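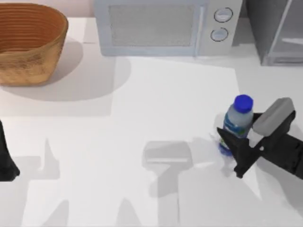
Search the newsletter

Salgado's second live record is out

The new live album from the Salgado band was released on 2024-05-11 and is in the shop now, on double vinyl and CD. It is called Live at the Zonus, and it comes from two nights at the Zonus in February. The Zonus holds 200 people when the side room is open and fewer when it is closed. On the first night it was closed, and you can hear the difference. The first-night songs sound tighter and drier. The second-night songs have more room around the drums, and more talking from the bar.

The running time is just over 80 minutes. Twelve songs come from the studio albums, three are covers and one is new. The band has kept the order of the set, except that "Low Bridge" has been moved from the encore to the end of side two. This was done for length. If you have been to a show in the last few years you will expect it near the end, and it takes a couple of plays to get used to hearing it so early.

The first live album was recorded at outdoor shows and had a lot of crowd on it. Some people liked that. I thought it made the quiet songs hard to listen to at home. The crowd is mixed lower this time and the pedal steel is higher. On "County Line Motel" the steel takes the part that the organ had on the studio version, and it is the best thing on side one. The organ comes back for "Nine Dollar Coat," which runs to eleven minutes and includes a long story about selling a van. The story is funny the first time. On the CD it has its own track number, so you can skip it. On the vinyl you will have to lift the needle.

The covers are two old country songs and a fiddle tune that most of you will know from the Sunday jams. The fiddle tune is played too fast, in my opinion, but the audience on the record does not agree. The new song is called "Prulus," after the small town where the band's bass player grew up. It is slow, three verses and no chorus, and sung with one acoustic guitar until the last verse. It has not been recorded in a studio and there is no word yet on whether it will be.

The album was put out by Suvix, who also did the reissue of the first studio record. That reissue had problems with noisy surfaces on side three, and several copies came back to us. We have played two copies of the new one all the way through and both were quiet. The sleeve is heavier than last time. The lyrics are not printed, but there is a four-page insert with a list of who plays on what, and a short note on how the shows were recorded.

The first pressing is 2624 copies. Our share of that is 100, and members have first call on them for two weeks. After that whatever is left goes on the open shelf. One copy per member, please. The CD is not limited and you can buy as many as you want. If you want us to hold a copy, reply to this newsletter with your member number and say vinyl or CD. Held copies are kept for ten days. We can mail them, but the double vinyl costs more to send than a single record, so check the postage table before you pay.

Two small corrections to the sleeve. The mandolin on "Nine Dollar Coat" is credited to the guitar player, and it is the fiddle player. "Low Bridge" is listed at 4:10 and runs closer to seven minutes, since it includes the band introductions. Suvix says both will be fixed if there is a second pressing.

The band is off the road until the fall. The listening copy is at the counter, and you are welcome to ask for any side of it. Please ask for side four before the last half hour of the day, as it is the long one and we like to let it finish.

Filed under: New Releases, Live Albums, Country & Folk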